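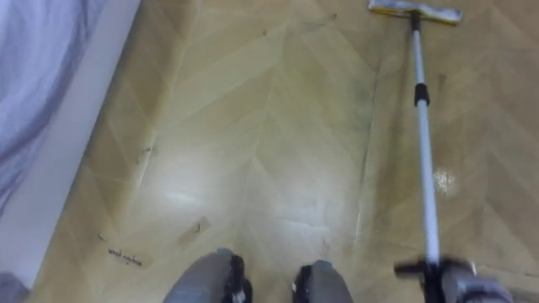

*Slide 1. Flat mop on a chevron floor, glossy finish, gray along some of the seams.*

Speaker notes: **Looking after a patterned wood floor**
Rirnham Library, November evening series. 40 minutes plus questions.

## Opening (slide 1 stays up)

- Say hello, mention the fire door, mention that the handout is by the coffee.
- This talk covers finished indoor wood floors. If your floor is waxed or oiled, hold on for the part near the end, since most of what I say first doesn't apply to you.
- Ask for a show of hands: who has herringbone or chevron at home? Who has plain strips?
- Point to the glare in the middle of the slide. A glossy finish throws back the ceiling light, and when you stand facing it you can't see the boards at all. Walk to the other side of the room and look again before you decide a floor is clean.
- Then point to the gray smudges and the thin dark lines along the joints. Most of tonight is about those.

## Herringbone or chevron

Keep this short. People ask every time.

- Herringbone: the ends of the boards are cut square, and each one butts into the side of the next. The zigzag is broken.
- Chevron: the ends are cut at an angle and meet in a point. You get a straight line running through the points.
- Stores mix the names up and so do I.
- For cleaning, the difference is small. Both have a lot more joints than a plain strip floor of the same size. I counted the boards in my own hallway once and got 607. Every one of them has four edges.

## Why the seams go dark

- Fine grit gets walked in and settles in the low spots. The joints are the low spots.
- A mop that is too wet picks up the dirt, carries it a few inches, and leaves it in the next joint. The water goes down with it.
- Old cleaner residue is sticky and holds on to dust.
- Sometimes the finish has worn off at the board edges and the wood itself has turned gray. Mopping won't fix that. Tell them so early, because someone will have come hoping for a trick.
- A test for home: wrap a barely damp white cloth over a fingernail and run it along six inches of joint. If the cloth comes up gray, there is dirt you can remove. If it stays white and the line is still dark, it could be the wood, the filler, or just shadow in the bevel.

## The mop (hold up the one from the car)

- Flat head, removable pad, metal pole in two sections with a lock. Mine is a Hekska, fourteen years old, on its second pole. Any flat mop will do.
- Pass it around. Let people feel how light the head is.
- Set the pole length first. The top should come to somewhere between your chin and your nose. Too short and you bend from the waist, and you'll quit halfway through the room.
- Check the lock. If it slips, the pole shortens when you push. Wipe the inner tube dry and tighten it again.
- Keep the whole pad on the floor. If you lean on the pole, the front edge digs in and the back lifts.
- Pads: bring at least three for an average room. Rinse or swap when the pad looks dirty. Wash without fabric softener.
- No steam mops on wood. There will be one person who disagrees. Move on and talk to them afterward.

## Order of work

1. Pick up rugs and chairs. Shake the rugs outside.
2. Vacuum with the soft brush head, beater bar off. Go along the boards in one direction, then turn and do the other leg of the zigzag.
3. Dampen the pad and wring it hard. It shouldn't drip when you hold it up.
4. Start at the far wall and work back toward the door.
5. Overlap each pass by a third of the pad.
6. Go over it once more with a dry pad.

*Pause here for questions. Drink some water.*

## Two floors I kept notes on

**The Gosimero building, second floor.** Chevron, glossy finish, 215 square feet. It had been cleaned for years with a bucket and a string mop. We changed to a wrung-out flat pad and nothing else. The surface looked better after the first week. The seams took most of the winter, and the ones by the door never fully came back.

**The Ní Chonaill house.** Herringbone, 130 square feet, older boards. Here the dark lines were bare wood. We stopped scrubbing, put a mat at the door, and left it for the refinisher.

## Waxed and oiled floors

- Dry mop only for wax. Buff it.
- For oil, use the soap the maker recommends, and not much of it.
- Vinegar: I don't use it on any of them. It can dull a finish over time.

## Closing

- Go back to slide 1. Ask where they would start and which way they'd walk.
- Handouts. The pad washing instructions are on the back.
- Put the chairs back before 9 p.m. and collect the mop.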